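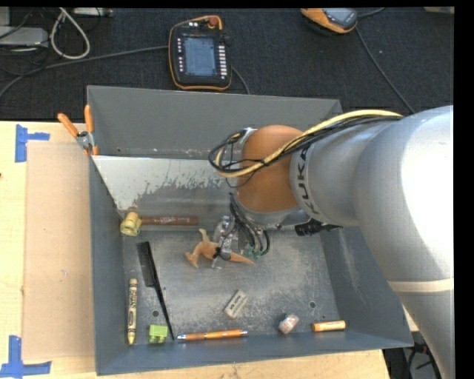
Grauer Blechbehälter mit schrägen Wänden auf heller Holzplatte.

2023-02-23
Entdröhnung Blechbehälter, Vergleich der Beläge

Fortsetzung der Klopfversuche. Anlass bleibt die Beschwerde aus Flondwood: Beim Einschütten von Kleinteilen dröhnen die Behälter, und zwar auf einem Ton, den man noch im Nebenraum hört. Zur Wahl stehen Clikel (Bitumenfolie, selbstklebend) und Hapeta (Butyl mit Alukaschierung). Die Spritzmasse ist vorerst gestrichen, Trockenzeit zu lang.

Aufbau
Blechtafeln, an zwei Ecken mit Schnur aufgehängt. Anregung mit dem kleinen Impulshammer, Kunststoffspitze. Beschleunigungsaufnehmer mit Wachs auf der Rückseite, Position angezeichnet und bei allen Tafeln gleich. Fünf Schläge je Tafel, gemittelt. Fenster: exponentiell beim Antwortsignal, rechteckig beim Hammer. Beim ersten Durchgang war das Exponentialfenster noch von der letzten Messung auf der Balkenprobe eingestellt und täuschte eine Dämpfung vor, die es nicht gibt. Durchgang verworfen, Dateien mit dem Zusatz _alt liegen gelassen.

Tafel ohne Belag
Erste deutliche Spitze bei 540 Hz, danach 1.577 Hz und 2.512 Hz. Darunter weitere Moden, die beim Einschütten aber kaum angeregt werden. Die Spitze bei 1.577 Hz ist die störende, sie passt zum Mitschnitt aus Flondwood. Ausschwingen lang, mit bloßem Ohr gut zu verfolgen.

Tafel mit Clikel, einseitig, halbe Fläche
Mittlere Spitze wandert auf 1.545 Hz. Die Verschiebung erklärt sich durch die zusätzliche Masse, die Steifigkeit der Folie spielt hier keine große Rolle. Verlustfaktor deutlich höher als bei der blanken Tafel. Klang beim Anklopfen: stumpf, kurz. An einer Kante hatte sich die Folie beim Andrücken gewellt. Mit der Heißluft nachgearbeitet und neu gemessen, kein Unterschied im Spektrum.

Tafel mit Hapeta, einseitig, halbe Fläche
Bei Raumtemperatur besser als Clikel, vor allem oberhalb der ersten Spitze. Die Alukaschierung wirkt als Gegenlage, das Butyl wird auf Schub beansprucht. Nach dem Abkühlen der Tafel im Kühlschrank geht ein guter Teil des Vorsprungs verloren. Die Halle in Flondwood ist im Winter nicht durchgehend geheizt — das muss in die Bewertung. Kaltmessung ist allerdings unsauber: Wachs haftet auf dem kalten Blech schlecht, der Aufnehmer hat sich beim vierten Schlag gelöst. Wiederholen mit Magnetfuß, dabei dessen Masse auch bei der Referenz ansetzen.

Belegung
Ganze Fläche bringt gegenüber der halben Fläche weniger als erhofft. Entscheidend ist, dass der Belag in der Feldmitte sitzt. Streifen entlang der Abkantung sind weitgehend nutzlos, dort ist die Krümmung der Schwingform gering. Eine Tafel mit Streifen am Rand liegt zum Vergleich bei.

Offen bleibt die Übertragbarkeit. Die frei hängende Tafel ist nicht der Behälter: Geneigte Wände sind an den Kanten gekoppelt, der Boden liegt auf, und die Unterlage dämpft mit. Die Frequenzen der Tafel darf man deshalb nicht eins zu eins auf die Wand beziehen. Dass die störende Spitze mit dem Mitschnitt zusammenfällt, kann teilweise Zufall sein. Klopfversuch am ganzen Behälter also in jedem Fall nachziehen, einmal auf der Holzplatte und einmal auf Schaumstoff.

Belag immer außen. Innen schälen ihn die Teile früher oder später ab, und bei öligem Schüttgut hält ohnehin kein Kleber. Vor dem Aufbringen entfetten, ablüften lassen, mit der Rolle von der Mitte nach außen andrücken.

Material
Von Clikel ist noch eine angebrochene Rolle da, Hapeta reicht für zwei Wände. Nachbestellung über Ullell läuft. Dort auch das Datenblatt mit der Temperaturkurve anfordern, im vorliegenden fehlt die Achsenbeschriftung.

Zu erledigen
Kaltmessung Hapeta mit Magnetfuß wiederholen
Behälterwand mittig belegen, Vorher/Nachher mit gleichem Fenster
Schüttversuch mit Muttern aus fester Höhe, Mikrofon auf Stativ
Vorlage im Messprogramm mit korrektem Fenster speichern und schreibschützen
Alterung: eine belegte Tafel bis Juli auf dem Fensterbrett lassen, dann Haftung prüfen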